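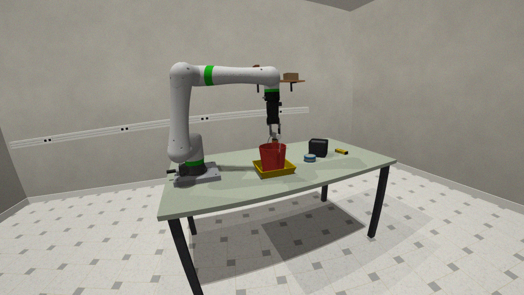

最終更新:8月

バケツの水はなぜこぼれない? 遠心力のはなし

水の入ったバケツをぐるんと回す。さかさまになっても、水は落ちてこない。見たことある人、いるかな。
手品じゃないよ。ちゃんと理由があります。

まず、動いているもののクセから。
ものには、まっすぐ進みつづけようとするクセがあります。これを「慣性(かんせい)」という。
バスが急に止まると、体が前にたおれそうになるよね。あれも慣性。体はまだ前に進みたいのに、バスだけ止まったから。

じゃあバケツの水は?
水もまっすぐ飛んでいきたい。でもバケツの底がじゃまをする。うでがバケツを引っぱって、底が水をおして、むりやり円い道を進ませているわけ。
水のほうから見ると、底にぎゅーっとおしつけられている感じ。この、外がわに引っぱられるように感じる力が「遠心力(えんしんりょく)」です。

いちばん上に来たときは?
バケツはさかさま。地球は水を下に引っぱっている(重力ね)。それでも速く回っていれば、水が下に落ちるより先に、バケツのほうもくるっと動いてしまう。だから水は底からはなれない。
ゆっくり回すと、ばしゃっ。頭からずぶぬれ。

やってみよう
用意するもの
小さいバケツ(持ち手がしっかりしたもの)
水 400ミリリットル
ぬれてもいい服

やりかた
外の広いところでやる。家の中はぜったいだめ。
まわりに人がいないか見る。後ろも!
バケツを前後にぶらぶらゆらす。だんだん大きく。
いきおいがついたら、止めずにぐるんと一周。
そのまま5回か6回まわす。
止めるときは、下に来たところでゆらしながらゆっくり。上で止めちゃだめだよ。

さいしょは水なしで練習するのがおすすめ。ガラスや重いバケツは使わなでね。持ち手がぐらぐらのもだめ。かならずおとなの人といっしょに。

くらべてみよう
水を半分にへらしたら? うでをのばしたときと、ちょっと曲げたときでは?
水がへるとバケツは軽くなって、うではらくになります。でも、こぼれないために必要な速さは、水の重さではほとんど変わらない。ふしぎ。
うでを曲げて円が小さくなると、一周にかける時間をもっと短くしないといけません。ノートに書いておくと、あとでくらべらるよ。

身のまわりの遠心力
せんたく機のだっ水。中のかごがすごい速さで回って、服の水が穴から外へ飛び出す。
サラダの水切り。ハンドルをくるくる、やさいの水がとぶ。
かさをくるっと回すと、水のつぶがぴゅっと飛ぶ。飛ぶ向きをよーく見て。かさのふちから、まっすぐ外じゃなくて、ななめに飛んでいくはず。ふちをはなれたとき動いていた向きに、そのまま進むからです。

ことばメモ
慣性:今の動きをつづけようとするせいしつ
重力:地球がものを引っぱる力
遠心力:回っているものが外がわに引っぱられるように感じる力

もんだい2つ
公園で回るゆうぐに乗ると、体が外へひっぱられるのはどうして?
車がカーブを左に曲がるとき、体はどっちにかたむく?
2つめの答えは、右。1つめはもう一回上を読んでみて。

次のページは「ブランコはどうしてゆれる?」

文:科学のひろば Cilto 編集係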